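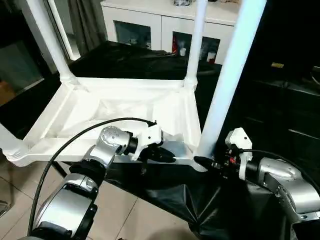 Ashby community growing project: progress report to the Sterwood Fund
4 October 2020

Hello all,

Well, we got through the summer, and I'm pleased to say there's far more to tell you than there was last time. I'll start with the money as I know you'll want it.

You gave us 2,000 pounds in the spring. We've spent 1,795 of it, which leaves 205 in the account. The biggest single cost was the raised beds and the soil to go in them. I'd budgeted 1,000 for the two together and that's exactly what they came to, mostly thanks to Branetti, who let us have the soil at their trade price and didn't charge for dropping it off. The rest went on hand tools, seed, a water butt, netting, insurance and a lock for the gate. The receipts are scanned and in the shared folder – the insurance one is sideways, sorry.

Now the growing. We ended up with 5 beds along the south wall, one fewer than I said in the application. The sixth would have blocked the path for anyone using a wheelchair or pushing a buggy, so I left it out and I'd make the same choice again. Runner beans and chard did brilliantly, and we were giving chard away to people who had only stopped to ask the time. Courgettes were fine. The carrots were a disaster, all forked and tiny, and I think the soil was too rich for them. Slugs had the first sowing of lettuce overnight and I took that quite personally!

Sessions were the hard bit. We'd planned big Saturday-style open days with tea and a seed swap, and of course none of that could happen this year. We switched to small slots you book in advance, one household to a bed, bring your own gloves. It was slower and a lot more messages for me to answer, but several families came back week after week, and I got to know them much better than I would have done at a busy open day. A couple of people who can't get out asked for something to grow at home, so we put together windowsill packs with compost, a pot and some salad seed. They went down so well that I'd like to carry on with them over the winter.

What hasn't happened: the compost bays. Zistico quoted for them in the summer and then their delivery dates kept slipping, so I've put that on hold and would like your okay to keep the leftover money for it. If they can't give me a firm date by the end of October I'll look at building something from pallets.

Next up is garlic and broad beans, which go in this month, then clearing the bean poles and mending the netting where the pigeons got through. I also need to sort out the tap, as it drips and the beds nearest to it are getting boggy.

Could you let me know about the compost money when you get a chance? Anything else you need, just shout.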